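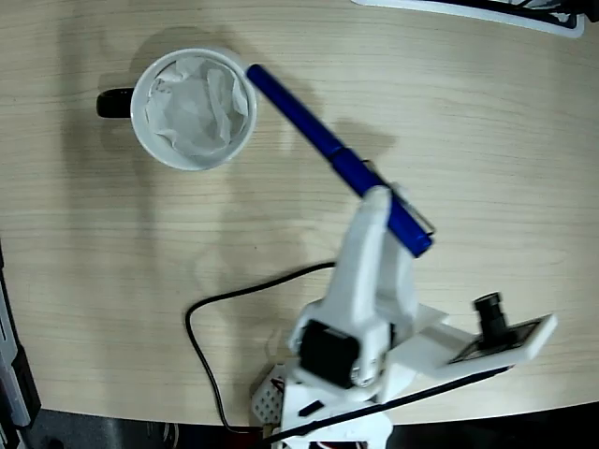
A small white arm with a pen and a mug, on the bench at Edine.

Edine, a shared workshop with more members than workbenches, set itself a puzzle in January: how much robot can a place like this afford, and what should it buy first? I sat down with the member who put the purchasing plan together, and who was happy to talk for two hours about line items.

"I love a budget," she told me, spreading out four pages of notes. "People think it's the dull part. But you find out what you want to do when you have to put a price next to it!"

The first draft had one large arm on it, quoted by a supplier called Tulard. It would have used up nearly everything and left them with a single station. The second draft went the other way, with small arms built from 3D-printed parts and hobby servos, and a camera for each one.

"With the big arm, one person works and everyone else watches," she said. "With the small ones you can break a finger in the morning, print another over lunch and be running again. I got so excited when I worked that out that I rewrote the whole sheet in one evening."

The jobs they had in mind are modest. Picking up a pen, holding it at a slant, getting one end over the rim of a mug. She talks about that last one the way other people talk about mountain climbing.

"It's a lovely task for planning purchases, because it shows you where the money has to go. Can the fingers hold something round? Can the camera see past the fingers? Everything on my list comes back to one of those questions."
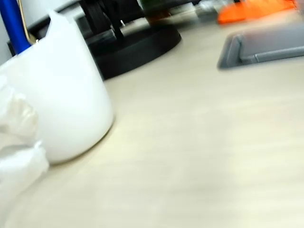 What the sheet left out

The printed parts were the cheap bit. Her first total missed spare servos, table clamps and longer cables, and she has since added a line for each. Servos she now orders from Tangen in boxes, at $308 a box, and she keeps one box unopened on the shelf.

"I had $159 set aside for spares for the whole year. For the year! I look at that number now and laugh. Plan on replacing the small motors, they work hard."

She has opinions about cameras, too. A group that is short of cash will often mount one overhead and stop there. She would spend the extra on a second one down by the gripper, even if it means waiting a few months for the next arm. 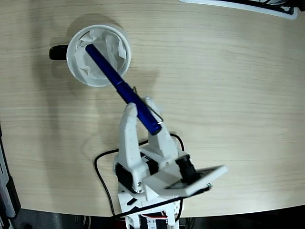
Table space deserves a line of its own, she thinks, and so does the time of whoever sets things up. Her plan sets aside a half day per arm for calibration, and she wishes she had doubled it. Software she handled separately. They tried a package called Cloltent for keeping track of recordings and liked it enough to pay for a year.

I asked what she would tell another workshop starting from nothing. "Buy two of the small ones. If one is down, you swap parts until you find the fault, and you learn so much doing it. Then write down everything you end up borrowing from other benches, because that's your next order."

The next order is already half written. It has more servos on it, a better power supply and a roll of white filament, and she is still arguing with herself over the third arm.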